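Tips for a student robot gripper project, from somebody who doubts most tips

Updated September 19, 2018

I coach a build class that meets in a rented room over a tile shop. The students are making hand-held grippers and teaching them household jobs: moving a cup, folding a towel, putting a spoon in a tray. I have read a lot of advice on how to run this sort of thing and most of it was written by people selling parts. What follows is what I still do after two rounds of the class. Where I don't trust a tip I've said so.

## Printing the fingers

Print one pair before you print ten. The slicer will tell you the job takes 90 minutes, and the slicer is an optimist.

Soft filament gets sold as the answer to everything. I'm not convinced. Our first Skakura spool strung like cheese on a pizza, and drying it overnight helped less than the label promised. Slowing the printer down helped more. Try that first, it's free.

Ridges on the inside of a finger do grip a smooth cup better than a flat finger, as far as I can tell. On cloth I can't see much difference. If a student wants to spend an entire evening on a new ridge pattern, ask what it is for, and ask again when they've told you.

- Trim stringy bits with nail clippers. A craft knife takes a piece of the finger with it.
- Wipe pads with dish soap and water. Leave the rubbing alcohol on the shelf until you've tested it on a scrap.
- Write the print date on the back of each finger in paint pen. Regular marker rubs off.

## Screws, glue and tape

Buy one size of screw for the whole tool if the design allows it. If the design doesn't allow it, change the design. We had a kit from Desadum with four kinds in one bag and I'd pay money never to sort that bag again.

Superglue is fine for a part you plan to throw away. For anything that gets squeezed all evening, use a screw and a nut. Threadlocker has its fans, but on plastic it can crack the part, so read the tube before you believe the forum.

Tape is not a repair. It will still be there in July.

Hook-and-loop strips are the one "hack" I've come around on. Cut them longer than you think and round the corners with scissors so they don't peel. They hold a battery box under a table perfectly well. They do not hold anything that moves.

## Markers and stickers

Printed marker squares need to be flat. A bubble in the middle is enough to make the tracking jump, and a student will then spend an hour blaming the software. Smooth them down with an old gift card from the center out.

Matte paper beats glossy every time we've tried it. I've been told laminating is fine "with the right film." Maybe. I bought the right film, and it glared like the wrong film.

Keep a page of spares, and keep it flat in a folder.

## Setting up the room

You'll read that you need a special space. You need tables that don't wobble. Fold a piece of cardboard under the short leg, and put your weight on the corner to test it before anybody starts.

Give every practice job its own table. Two students sharing one will reach across each other, and then both of their recordings are junk. Put the trays and cups for a job on that table and don't let them wander. A strip of painter's tape marking where the tray goes saves a lot of arguing.

Chairs are a problem I haven't solved. People need them between turns and trip on them during turns. My rule is that they get pushed to the middle or under something, and my rule is followed when I'm looking.

Cords, same story. Run them along the wall where you can. The rubber cord covers sold for offices work, though they cost more than they should and smell for a week. A flat cord taped down its full length is nearly as good. Short bits of tape every few feet are worse than no tape, in my opinion, as they make a nice row of loops for shoes.
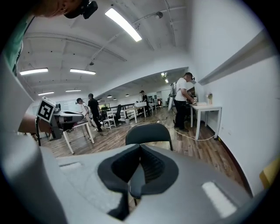
Lighting gets fussed over too much. Ceiling tubes are fine for most jobs. The trouble comes from shiny things on the table, so swap the steel bowl for a dull plastic one before you go shopping for lamps. I spent 20 dollars on a clip lamp that now lives on my sewing table.

## Caps, straps and sweat

Anything worn on the head should be put on before the tool is picked up. Sounds obvious. Watch a group do it the other way for an evening.

Adjust the cap on the person, with the person looking down at the table, as that is how they'll be standing. Wash the caps by hand in cool water and dry them over a bowl. Take the electronics off first, and check twice.

## Practice runs

The Ñahui handout everybody passes along says to record 900 runs of each job. I don't know where that number comes from and the handout doesn't say. Tired people make sloppy runs, and I would sooner have a short stack of clean ones. We stop after 7 in a row and swap. You may find a different number suits your group.

Throw bad runs out the same night. By the next class no one remembers which was the bad one, and the file names won't help you.

As for the Usotari contest, whose rules ask for a towel folded in thirds: practice with the thinnest dish towel you own. Terry cloth bunches up in the fingers. Iron it once at the start and then leave it alone, wrinkles and all, or the students will get used to a towel that doesn't exist in anyone's kitchen.

Charge the batteries the night before. Put the charger on a plate or a tile, never on a couch.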